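Fovetness hand and arm kit - open day demo, Garndale workshop

Quick page so the people who asked have something to look at. Full spec sheet to follow. The demo unit is the one we ship, same hand, same controller, no extras.

Job on the day - fruit and a two-door fridge. Top compartment door open, yellow basket on the table next to it. Visitors asked for a kitchen job last time so they got one.

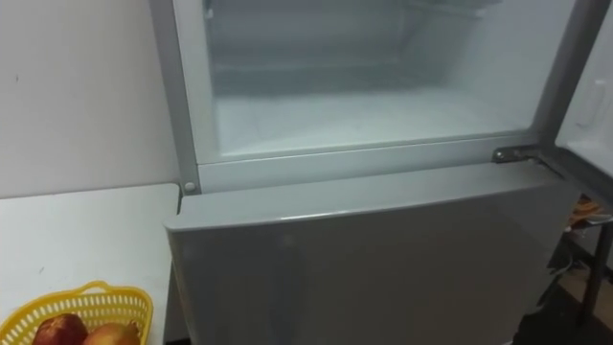
Fovetness - Demonstrations & Training Dept.

What you get: one hand, one arm, controller, 20 ft cable, wall supply. Setup is two people and a flat floor. Allow around 7 minutes for calibration, longer if you move the table after. Please dont move the table after.

Grip is set by fruit, not by program. Big glossy apple wants the fingers under and behind. Go easy on soft or wrinkled skin - start at the low setting and work up. 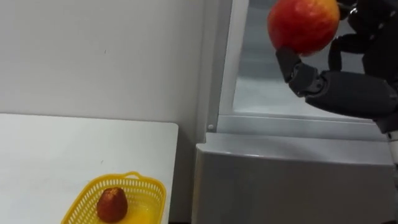

Ordering and demo bookings

Order code 203 for the full kit. Hand only also available, ask Dirk Frerichs for a price. Arm fits the Raptis bench mount and the older Dridovgate stand - the stand needs an adapter plate, sold seperately.

Next demo is in May, same workshop. Bring your own objects if you like. Nothing over 2 lb, nothing with a loose lid.

For placing on a shelf, leave a gap between items so the fingers can open. Wrinkled fruit on the left, apple on the right, both about mid shelf - good layout to copy if you are trying this at home base.
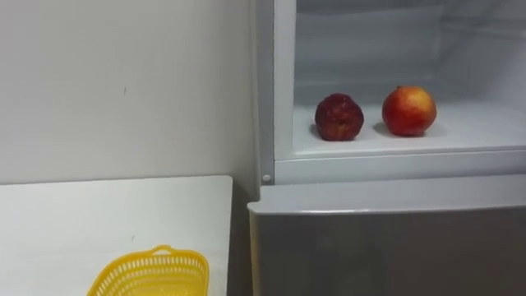 Sotiris Tsoukalas

Spare fingertips are in stock, packs only. Lead time on the full kit is posted at the front desk and changes a lot, so call first. Manual is being redone, old one still fine for wiring.

Comments

benchtop_ray: Does the adapter plate come with bolts? Last one didn't.

Dirk Frerichs: Bolts included now. Email me if yours is missing them, will mail a set.

M. Okafor: Enjoyed the open day. Would like to see it with eggs.

kitchenlab: is the hand sold in left and right or just the one

Sotiris Tsoukalas: Both. Say which when you order, same price.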